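I said I'd post about why our planner kept refusing to do things. It's 24th March, the logs are long, and I have tea. Thread.

Background for the new people: two arms, one table, one planner called Leraro that I wrote most of and am therefore not allowed to complain about. It takes what the cameras think is there and hands each arm a path.

The complaint, as filed by everyone including me: "arm will not go near dishes." Ticket title, verbatim. Ticket has been open since May. Very calm ticket.

First theory was calibration, as it always is. Redid the hand-eye calibration on both wrists. Numbers got lovely. Arm still would not go near dishes.

Second theory was the depth data, so I spent an evening looking at what the wrist sees when you bring it in low over the tray.
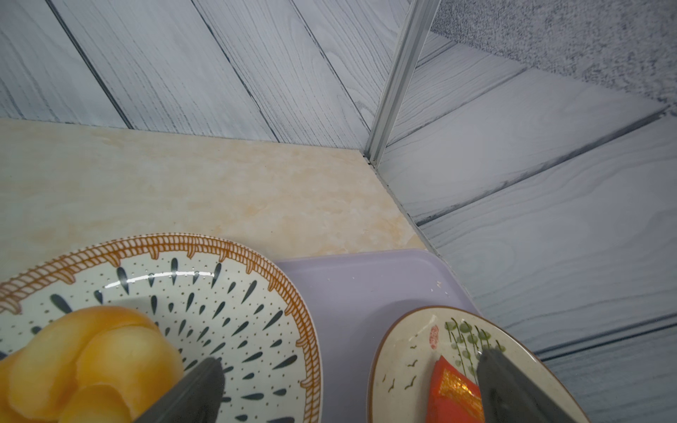

Wrist view. Busy plate, busier plate, two fingers.

Glossy glaze is rude to depth sensors. You get a curved highlight up the slope of a plate and the point cloud decides there's a hole in the crockery, or a small tower on it, depending on mood.

Skudach (our segmentation thing) had its own opinion. It took painted marks for objects. It had a whole layer of "items" on the plates with no height whatsoever, each one politely given a bounding volume.

And then the planner, which trusts everybody, inflated every one of those volumes by the safety margin. Painted leaves got a keep-out zone. You could not have lowered a toothpick in there.

So for the dishes ticket the answer was: the arm was doing precisely as told, by me, in a config file, with a comment that says "tune later".

Fix one – anything Skudach finds with no height above its parent surface gets folded back into the parent. It's a decal now. Decals don't get a margin. Seven lines of code, most of a week to find where to put them.

Fix two – the margin shrinks as the fingers slow down. Full padding at travel speed, very little on the final approach. I resisted this for months on the grounds that it was a hack. It is a hack. It works great.

Ran 100 approaches in the replay tool before and after. Before: 52 planned. After: nearly all of them, and the ones left over are mostly the arm asking to go through its own elbow, so fair enough.

(Replay tool is Trevaskis. If you work with arms and don't have some way to feed yesterday's sensor logs to today's planner, build that before you build anything clever. Mine is 700 lines and ugly as a boot.)

Somebody asked last time why we don't just plan both arms together and be done with it. We did. It was correct and you could go make a sandwich. So now each arm plans alone and a scheduler called Gelmont decides who owns which chunk of air. 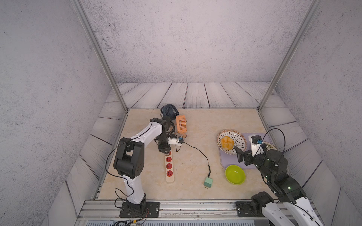
Gelmont hands out space as reservations. An arm asks for a swept volume, gets it or waits, gives it back when it's through. What it has never handled well is anything that dangles. Look at the left arm up there with the plug over the power strip: the gripper needs a modest little column of air, and the cord trailing off it runs out across the table to a charger block. Rigid-body me, a year ago, modeled the plug and called it a day.

What I do now is dumb and cheap. If the held thing is tagged as having a tail, Gelmont reserves a flat puddle on the tabletop between the grip and wherever the far end was last seen. Other arm can pass over the puddle. It cannot set anything down in it.

I know there are proper deformable models. I've read the papers. I've also read our compute budget.

Puddle goes stale if the far end drops out of view, at which point Gelmont holds the last one and grows it a bit every second, like a stain. Past a limit it gives up and asks for a fresh look from the fixed camera. That request has priority over nearly everything, and yes, the two arms can both want the fresh look and block each other. Found that one at 1 am. There's a tie-break now. Left wins. No reason.

Stuff still broken: arm-mounted cables aren't in the model at all, only held ones. The big loops over the elbows exist in the real world and in my conscience.

Also broken: decal logic thinks very thin real things are paint. A flat washer is paint. A business card is paint. Haven't decided whose problem that is. Leaning toward the business card's.

Config comment now says "tuned, sort of". Dishes ticket closed, reopened by someone within the hour to say the bowl is "still weird". Going to look at the bowl.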